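Looking after the Lim gripper

Posted 1/4/21 in Workshop pictures

Hello again from the back bench at Arnville! I promised Eimear I'd put something up about keeping the hand-held gripper in good order, so here goes, in no particular order and with apologies to anybody who came for the big arm.

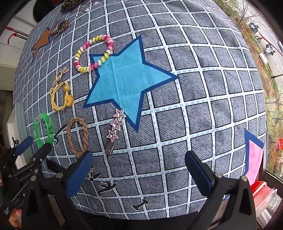 It's been in use most days since September, and it has had a harder life than I expected when Conall and I first put it together. We call it the Lim after the drawings it came from (Vilance is the project, the Lim is the tool, and yes, people mix them up all the time, me included). It lives in a padded case under my bench and comes out whenever somebody wants to pick up small things for an afternoon.

The pads get most of my attention. They're the dark blue bits at the ends of the fingers and they pick up everything: fluff, hair, crumbs, whatever was on the table last. I wipe them with a damp cloth before every session and let them dry on their own. I did use a kitchen spray once and it left a film that made everything slide about, so please don't do that. If a pad has gone shiny it wants changing. I peel the old one off slowly, clean the sticky stuff off the finger with a plastic scraper, and press the new one on hard for a good minute. Then it sits overnight. Faraji thinks overnight is overkill and he may be right, but his are the ones that come off!

Getting the two pads to face each other properly is the fiddly part. I close the fingers on a strip of paper and tug it. If it pulls out easily at the top and grips at the bottom, one of the pads has gone on crooked and I start again. Changing the pair takes me about 20 minutes when it goes well, and a whole tea break plus some muttering when it doesn't.

Screws next. They work loose from being opened and closed all day, particularly on the left-hand side where the plates are. I go round all of them with the small driver every couple of weeks, just nipped up, not heaved on. Vitória put a dab of paint across each head so you can see at a glance if one has turned, and I wish I'd thought of it. The rivets I leave alone unless one starts to rattle. One did last year and Aidan drilled it out for me, very calmly, while I stood behind him being no help at all.

For the moving parts it's one drop of light oil on a cocktail stick, worked in by opening and closing the fingers, then a wipe with a dry rag. One drop! Too much creeps along to the pads and you're back to the scraper.

My favourite job is trying it out afterwards. I lay out small awkward things on a patterned cloth and have a go at the lot. Hair bits are brilliant for this. A coiled hair tie squashes and springs back, a clip lies flat and wants to be pinched by its edge, and a slippery bangle soon tells you if the pads are tired. I've built up a small collection, mostly from the chemist's in Gellberg, and I no longer feel silly at the till. The barrette with the pink stars is the one I save for last, and I get quite cross with it.

If something keeps slipping I don't squeeze harder. I stop and look at the pads again, then the screws, then how I'm holding the handle. It's been the handle more often than I'd like. A tired wrist tips the fingers over to one side and then one pad is doing all the work.

A few odds and ends from my notebook, for whoever has it next:

Ready to use, on the kitchen scales, it was 455 grams. If yours is a lot more than that you've probably left something clipped to it.

Spare pads are in drawer 28, in the biscuit tin. Please write on the lid when you take the last pair.

Don't leave it on the windowsill in the sun. The pads lifted at the corners on mine and I had to do the whole lot over.

Close the fingers gently before it goes back in the case, and don't wind anything round them.

Conall is redrawing the right-hand finger and wants to know whether anyone has trouble seeing past it when they're picking up something really small. I do, a bit, mostly with flat clips. Tell him if you do too, he's in most mornings.

Next time I'll do the handle, which has started to creak.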